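**Treven Hall: Making a Storage Building Usable for Evening Classes**
Project report, second-year Interior Planning
Group: Boonsong Nakpan, Tassanee Saithong

## 1. Background

Treven Hall is a former storage building owned by Cerkell, a packaging firm that moved out several years ago. The ground floor is one long room with a door at the far end, and there is a balcony reached by stairs. The owner lets a local group, Panyasiri, use it for evening classes in sewing, drawing and basic repair work. Up to 23 people attend on a busy night.

Our task was to look at lighting, storage and floor use, and to suggest changes that could be made without building work. We started in January and made four visits, all after 5 p.m., when the classes run.

## 2. Method

We drew a floor plan by hand and then copied it into Akiditz, the drawing program we use in the course. Boonsong did the measuring and Tassanee talked to the people who use the room. She used a short list of questions and wrote down the answers on paper. We also stayed through two full classes to see where people put their bags and tools.

Our first plan had the stairs on the wrong side. This was found on the second visit and the drawing was redone, which cost us most of a week.

## 3. Findings

**Lighting.** General light is good enough for walking and carrying. It is less good for hand sewing. Teachers told us they bring lamps from home – the extension cords then run across the floor.

**Storage.** Shelving is the room's best feature and also the least used. The units are tall, and shorter users said they can't reach the upper shelves. Materials are stored on carts that get rolled out at the start of class, and the carts tend to stop near the door because that is where people come in. We timed the setup at 10 minutes on one evening. Packing up took longer.

**Floor use.** The floor is hard and easy to sweep. People gather at the door end and leave the middle open. Folding chairs are easy to move but get left where they were last used.

## 4. Proposed changes

1. Move daily materials to the open shelves at waist height. Use the top shelves for things needed once or twice a year.
2. Park the carts along the side wall, with tape on the floor to mark the spots.
3. Put the sewing table under one of the main lights.
4. Add a chair rack under the stairs. Our drawing allows for 40 folded chairs.

The white shelves stand against the brick wall and have plenty of free space, and the fluorescent fixtures continue down the ceiling toward the glass-paneled doorway.

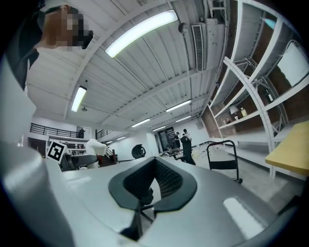 Niran read the draft and thought the tape would be ignored within a month. A low rail would work better for the carts, in Niran's view, and the sewing table should stay close to an outlet even if the light there is worse.

We kept the tape in the proposal because of cost, but added the rail as an option in the budget sheet. The outlet question is still open. We need the wiring plan from Cerkell before we can fix the table position.

## 5. Remaining work

- Get the wiring plan
- Check the depth of the shelves against the storage boxes
- Redraw the area under the stairs at a larger scale
- Ask the drawing class about the balcony, which we left out of the interviews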